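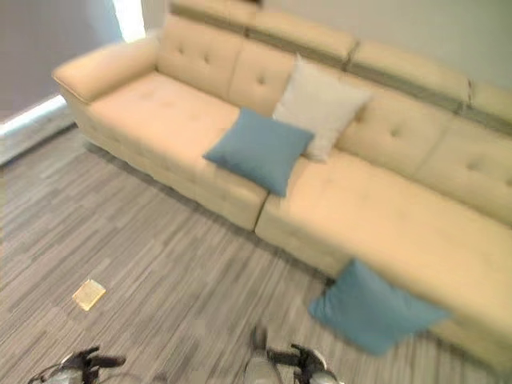 The cream sofa, pillows on. Long thread about getting a leather sofa back into shape.

1/ Three people have asked me how I look after this thing, so I'm putting it all in one place. It's a long cream leather sofa with adjustable headrests and buttoned back cushions. We bought it secondhand in June from a couple in Clovby who were moving to a smaller place.

2/ It cost less than the rug I had been looking at. Delivery was extra and took two men and most of a morning, mainly because of our stairs. The headrests do not come off. I asked.

3/ I had never owned a light leather sofa before. My aunt, Nana Addo, had one for years and kept a sheet over it except when the pastor came. I decided early on that I wasn't going to do that. If we can't sit on it, I don't want it.

4/ So the plan is regular small cleaning and no panic. Once a week I take everything off it, vacuum, wipe, and put the pillows back. The whole job is some 30 minutes if I don't stop to read my phone.

5/ Start with the pillows. All of them come off and go on a chair, not on the carpet. I used to drop them on the floor and then put carpet fluff straight back on the leather I had just wiped.

6/ Vacuum next, with the soft brush. The crack between the seat cushions is the worst place, followed by the gap where the seat meets the back. Push the seat down with one hand and run the nozzle along with the other. Go slowly near the seams.

7/ Things I have found down there since June: a library card, two pens, a hair tie, rice, an earring I had already replaced, and a receipt from a Gredum store that must belong to the people before us. It was for light bulbs.

8/ The buttons need their own pass. Dust sits in every dimple and you don't notice until the light comes from the side. I use a dry paintbrush, the one-inch kind from the hardware store, and flick the dust out toward the seat. Then vacuum the seat again. I know that means vacuuming twice. I tried doing the buttons first and kept forgetting, so this is the order I use.

9/ The headrests are the part I'd think about before buying this style again. They're comfortable and I use mine every evening. But there are seams and hinges between the sections, and crumbs get up there somehow. How do crumbs get behind your head? Paintbrush again.

10/ Wiping. A white cotton cloth, damp and well wrung out, and plain water most weeks. Wipe the arms first, then the headrests, then the seats. Hands and hair leave more on leather than anything else does, so the arms and the headrests get the most attention. Dry with a second cloth right after.

11/ White cloth matters. Yaa Bonsu from my building used a new red one on hers and spent the weekend sorry about it. She's fine with me telling this. The mark faded a lot but you can find it if you know where to look.

12/ Once every couple of months I use a leather cleaner and then a conditioner. I've been through one bottle of the Hestum and I'm on the Ammann now. I can't tell you one is better. The Ammann smells less. Whatever you get, try it on the back, low down, and leave it a day before you do the front.

13/ Do not use baby wipes. Do not use dish soap. Do not use the spray you use on the kitchen counter. I did use the kitchen spray on one small spot in the first week and that spot is a bit duller than the rest. It has a pillow in front of it.

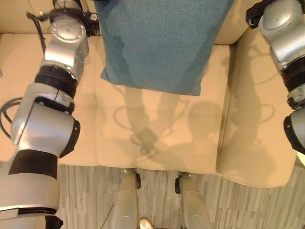

14/ Which brings me to pillows, the thing people really ask about. I wanted blue because the room is mostly pale and I was tired of it. The worry with blue on cream leather is dye coming off. I rubbed a damp white cloth on each cover for a minute before it went anywhere near the sofa. One dark navy cover left color on the cloth and went back to the store.

15/ A woven cover is good for this. It has some grip, so the pillow stays where you put it a bit longer. The smooth satin ones I had on the old couch would have slid right off this seat. Everything slides on leather to some degree, including people.

16/ If you lay a pillow flat on the seat it turns into a cushion and somebody sits on it. I've given up fighting that. I just swap them every week so the same one isn't getting flattened all the time, and give each a few hard whacks on the side before it goes back.

17/ Placement: I stand the lighter one up against the back and put the blue one in front of it, turned on a corner. That's it. I tried a matched pair at each end, very straight, and it looked like a dentist's waiting room. Off to one side looks like people live here.

18/ Covers get washed once a month, inside out, cold, and air dried. Zip them closed first or the zipper scratches everything else in the drum. Check the zipper pull too before it goes back on leather. Mine face down and toward the back, where nothing rubs on the seat.

19/ Sun. We moved the sofa away from the window in the second week. Leather this pale can go yellow or dry out, and I would like to put that off. If you can't move yours, close the blinds in the afternoon.

20/ Jeans. New dark jeans will leave a blue haze on a cream seat. We have a rule for the first few washes of any new pair, which is that you sit on the other chair. It's followed by everyone except the person who made it.

21/ Somebody asked about pets. We don't have any, so I can't help. My sister's cat visited once and slept on the arm for four hours without touching it, then went for the rug.

22/ And somebody asked if I'd buy light leather again. Yes. I'd get fewer seams if I could. The rounded arms are easy, the long flat front panel is easy, and it's all the little joins along the top that take the time.

23/ Short version for people who scrolled: pillows off, vacuum, paintbrush on the buttons, vacuum the seat again, damp white cloth, dry white cloth, pillows back on. Test any dark cover before it touches the leather.

24/ Next I need to deal with the carpet in front of it, where everyone's feet go. If you have a carpet cleaner you like that doesn't leave the pile crunchy, reply with the name. I've already tried the Gredum one and it was crunchy.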